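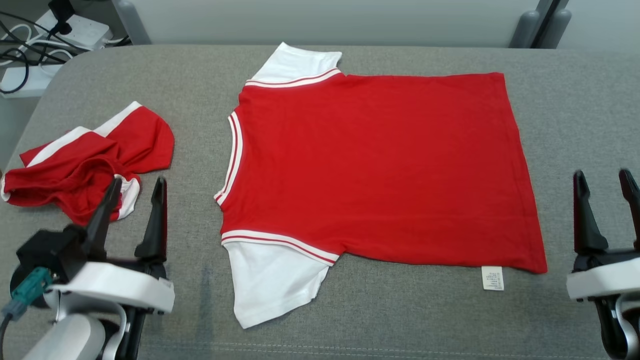
*Red body, white sleeves, striped trim: a T-shirt with all the right ideas.*

# Give every village a football team with a proper kit

I went to watch Skakham play Flillgate in November, on a pitch that slopes so badly the corner flags seem to belong to different counties, and I came home happier than I have been after any professional match in years. There were 55 of us on the touchline. I know because the home side's secretary counts the crowd at half-time and chalks the figure on a board by the tea hatch, and people cheer it.

What I remember most, apart from the cold, is the colours. Skakham play in plum with a yellow band across the chest. Flillgate wear bottle green with cream sleeves, and have done for as long as anybody's grandad can tell you. You could have followed that match from the top of the church tower! When the light went at about the hour mark you could still pick out every green shirt by its pale arms.

I love contrast sleeves. I love a stripe in the collar, too, and a bit of trim at the seam, and all the small decisions that somebody once made at a kitchen table and that then get handed on to people who weren't born yet. A good kit is about the cheapest piece of local history a place can own. You can wash it at forty degrees and it will run about in the rain for you.

So it bothers me how many small clubs have let theirs go. You know how it happens. The old set wears out, money is short, and there's a catalogue with a plain blue shirt on page two at a decent price. Next time round it's plain black. Then one winter you're standing at a game between two sides in slightly different navy, one of them in bibs, and a lad of nine asks his dad which team is theirs. I've heard that question asked, and the dad had to think about it.

I can see the argument on the other side. A club with 26 players on its books and a mower that won't start has better things to spend on than piping. Flillgate's last full set, both teams and the keepers, cost them £544, and they raised it with two quiz nights and a very competitive cake stall. That's real money for a village. But they were going to have to buy shirts anyway, and the difference between the plain ones and the green-and-cream came out at less than a new set of nets. They expect to get 12 seasons from them. I think that's a bargain.

And look at what they get back! Children turn up in green jumpers. The pub has painted its window frames. At the away end (a bench, and the bit of grass next to the bench) there was a knitted scarf so long that three people were sharing it. You can't buy that from a catalogue, and you certainly don't get it from plain navy.

If your club has lost its colours, they're usually easy to find again. Ask in the pub for old team photographs. Black and white ones are fine, because you can at least see where the stripes went, and there'll be someone in the room who can tell you what colour they were – probably two people, who disagree. Let them argue, it's half the fun. Look in the loft of the pavilion if you've got one. Skakham found their yellow band on a single shirt being used to lag a pipe.

And if you're starting from nothing, please be bold. Pick two colours that you'd recognise across a muddy field and put them next to each other. Have the odd sleeves. Have the hoops, or a sash! Give it a few years and people will defend it as though it came over with the Normans.

Skakham lost, by the way, four–one, and the one was a beauty. The return match is at Flillgate in the spring and I've already asked for the afternoon off. I'm told their pitch is flat, but that the tea isn't as good.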